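손에 쥐는 그리퍼 작업 기준, 클레나마리에서 먼저 손봤습니다

5월 / 글 코시스 소식지 편집부

요즘 저희 사무실에서 제일 많이 펼쳐 보는 문서가 뭐냐고 물으시면 저는 망설임 없이 클레나마리(Clenamari) 작업 기준서라고 답하겠습니다. 원래 12쪽짜리였는데 이번 개정으로 26쪽이 됐어요. 두 배가 넘게 불어난 거죠. 처음 받아 보고는 솔직히 한숨부터 나왔는데, 읽다 보니 꽤 재미있더라고요(진짜로요!).

모르는 분들을 위해 잠깐만. 클레나마리는 코시스(Cosis)가 멜렌데스(Meléndez), 트로메르(Tromer) 두 회사와 같이 굴리는 생활 청소 동작 프로젝트입니다. 세면대 닦기, 컵 옮기기, 선반 정리 같은 일을 사람이 손에 쥔 그리퍼로 직접 해 보고, 그 기록을 로봇 학습에 씁니다. 동작 자체는 집에서 늘 하는 것들인데, 그걸 여러 사람이 여러 장소에서 하다 보니 기준이 없으면 금방 제각각이 됩니다. 어떤 분은 솔을 연필처럼 눕혀 잡고 어떤 분은 망치처럼 세워 잡고, 끝나는 시점도 다 다르고요.

이번 개정판에서 가장 많이 바뀐 부분은 도구를 잡는 법입니다. 예전 문서에는 "손잡이를 안정적으로 잡는다" 한 줄이 전부였어요. 안정적으로가 대체 어느 정도냐, 이걸로 회의를 몇 번이나 했는지 모릅니다. 새 문서에서는 양쪽 손가락이 손잡이를 좌우에서 고르게 감싸야 하고, 솔이 닿기 전에 잡은 자리를 확정해야 하며, 문지르는 도중에 고쳐 잡게 되면 그 회차는 그대로 끝내고 '재파지'로 표시하라고 되어 있습니다. 지우지 말고 표시하라는 게 핵심이에요. 예전에는 다들 조금만 어긋나도 지워 버렸거든요. 저도 그랬고요.

접근 순서도 생겼습니다. 세면대라면 먼저 솔 머리를 바닥 가까이, 배수구 근처에 대고 멈춥니다. 그다음에 바깥쪽으로 넓혀 갑니다. 수도꼭지 레버는 건드리지 않고, 물을 쓰는 동작은 아예 별도 과제로 나눴습니다. 저는 이 구분이 참 마음에 들어요. 한 과제 안에 닦기와 물 틀기가 섞여 있으면 나중에 분류하는 사람이 고생을 합니다. 그 분류하는 사람이 바로 저예요.
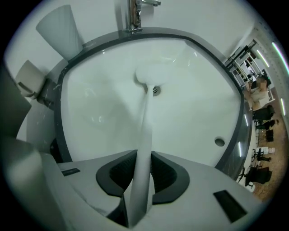
멜렌데스 쪽에서는 배수구 근처에서 시작하라는 규정이 너무 빡빡하다는 의견을 보내왔습니다. 집집마다 닦는 버릇이 다른데 출발점을 하나로 묶어 버리면 결국 한 가지 버릇만 배우게 되지 않겠느냐, 차라리 출발점은 자유롭게 두고 어디서 시작했는지만 적게 하자는 얘기였어요. 듣고 보니 일리가 있어서 저도 고개를 끄덕였습니다. 결국 절충안으로 갔습니다. 기본 과제는 배수구 근처에서 시작하고, 변형 과제에서는 출발점을 작업자가 고르되 기록지에 위치를 적습니다.

트로메르는 반대로 더 조여 달라는 쪽이었습니다. 특히 그리퍼 상태 점검이요. 손가락 안쪽 패드가 닳으면 같은 힘으로 쥐어도 손잡이가 돌아가는데, 지금까지는 점검 주기가 따로 없었습니다. 이제는 6회차마다 멈추고 패드를 확인합니다. 눌린 자국이 있는지, 이물질이 끼었는지 보고, 이상이 있으면 바로 교체합니다. 몸체 긁힘은 기능에 영향이 없으면 그냥 둡니다. 이 문장 하나 넣는 데도 메일이 꽤 오갔는데요, 겉면에 흠집 좀 났다고 멀쩡한 그리퍼를 바꾸는 곳이 있었다고 해서요.

그리고 제가 제일 반가웠던 항목, 바로 주변 사람에 관한 규칙입니다. 작업 장소가 보통 사무실이나 공용 공간이다 보니 동료들이 같이 기록되는 일이 자주 생겨요. 새 기준은 세 단계로 나뉩니다. 시작 전에 근처에 있는 사람에게 작업한다고 말로 알릴 것, 찍히기 싫다는 사람이 있으면 자리를 옮기거나 시간을 바꿀 것, 그래도 들어온 얼굴은 외부로 나가기 전에 반드시 흐리게 처리할 것. 당연한 소리 같죠? 그런데 글로 써 두지 않으면 바쁜 오후에는 당연한 것부터 빠집니다. 모니터나 서류처럼 글자가 읽힐 수 있는 물건도 같은 항목에 묶였습니다.

주변 물건은 어떻게 하느냐는 질문도 많이 받았어요. 세면대 옆에 컵이 있고 종이 롤이 있고, 이런 걸 다 치워야 하느냐는 거죠. 답은 "치우지 않는다"입니다. 다만 솔이 지나가는 길을 막거나 떨어질 위험이 있으면 옆으로 옮기고, 옮긴 뒤에는 그날 작업이 끝날 때까지 그 자리에 둡니다. 회차 사이에 슬쩍슬쩍 정리하지 말라는 말이 따로 굵은 글씨로 들어가 있어요. 정리벽 있는 분들, 조금만 참아 주세요!

위생 쪽도 짧게나마 들어갔습니다. 청소 과제에 쓴 솔은 컵이나 식기 과제에 같이 쓰지 않고, 보관함도 분리합니다. 그리퍼 손가락은 과제 종류가 바뀔 때마다 닦고 완전히 마른 다음에 씁니다. 저희 사무실은 보관함에 색 테이프를 붙여서 구분하기로 했는데, 무슨 색으로 할지는 아직도 의견이 갈리네요.

시범 적용 결과도 조금 나왔습니다. 지난달 새 기준으로 96회차를 돌려 봤는데, 기록지 빈칸이 눈에 띄게 줄었습니다. 대신 재파지 표시는 확 늘었어요. 처음엔 다들 작업이 나빠진 거 아니냐고 걱정했는데, 그동안 지워서 안 보이던 것이 이제 남는 거라고 저희는 보고 있습니다. 물론 시범 기간이 짧아서 더 지켜봐야 하고요. 한 회차에 걸리는 시간은 조금 길어졌는데, 대부분 시작 전 확인 때문입니다. 익숙해지면 줄어들 것 같긴 해요.

아직 못 정한 것도 있습니다. 왼손잡이 작업자의 기본 자세를 따로 둘지, 볼이 아주 얕은 세면대도 같은 과제로 볼지, 팔이 피로해졌을 때 쉬는 시간을 어디까지 강제할지. 마지막 건은 저도 할 말이 많습니다. 오래 들고 있으면 손목이 꽤 뻐근하거든요. 지금 문서에는 "필요시 휴식"이라고만 되어 있는데, 필요시라고 쓰면 아무래도 안 쉬게 되잖아요. 다음 판에서는 시간을 못 박아 달라고 의견을 넣어 두었습니다.

개정판은 세 회사 작업자 모두에게 6월부터 적용됩니다. 종전 기준으로 시작한 과제는 그 기준으로 마무리하고, 새로 여는 과제부터 새 기록지를 쓰시면 됩니다. 기록지 양식은 공유 폴더의 클레나마리 항목에 올려 두었고, 옛 양식은 보관용 폴더로 옮겼으니 헷갈리지 않게 확인해 주세요. 의견은 편집부로 보내 주시면 모아서 다음 회의에 가져가겠습니다. 테이프 색깔 의견도 받아요.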